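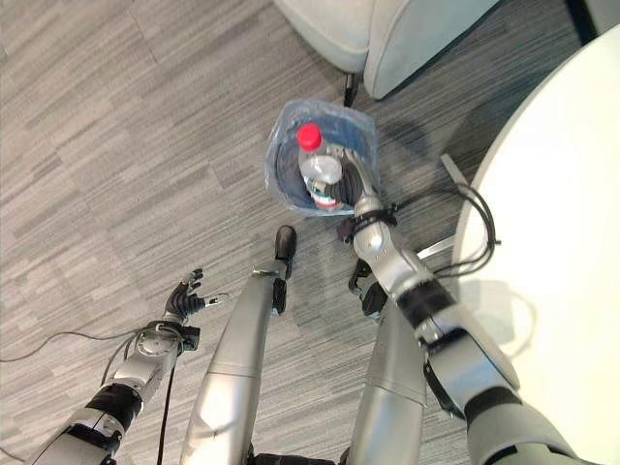
Trisia is a student robotics project based in Wukalville, best known for its work on everyday tidying with a two-legged, two-armed robot. It grew out of an after-school club and now runs as a full-year course with 26 students, who share the programming, the repairs and the endless job of untangling cables.

Background

The club began with wheeled robots and moved to a walking machine, called Duman by its members, once the course was approved. Students wanted a robot that could work in an ordinary room, with chairs and carpet left as they were. That choice made everything harder and a lot more interesting!

Tasks

The main exercise is picking up litter from the floor and taking it to a bin. Thin plastic bags are the favorite challenge. They crumple, shift and catch the light, so the robot has to cope with a shape that is never quite the same from one try to the next. A bottle inside a bag adds weight and pulls the film in new directions. A full exercise has several stages: find the bag, get the fingers around it, lift it, carry it to the bin and let go.

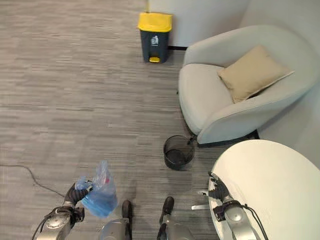

Bins are a subject of their own in the course. An open wastebasket only asks for good aim, while a pedal bin calls for either a hand on the lid or a steady foot, and students have spent many happy afternoons arguing over which is better. Foot control remains an optional topic, usually taken up by second-year members.

Each student keeps a log of attempts, including the ones that go wrong. The shared log for March lists 177 attempts at the bag exercise, 127 of them marked as complete. Dropped bags are sorted by cause, and the most common entry is a grip that closed on film alone and slid off.

Hoston meet

Trisia takes part in the Hoston student meet, where teams run their robots in a furnished room and swap code afterward. Teams get 2 runs each, and the better one counts. The group's bag-handling notes were last updated on 8/4/26 and are open to other school clubs.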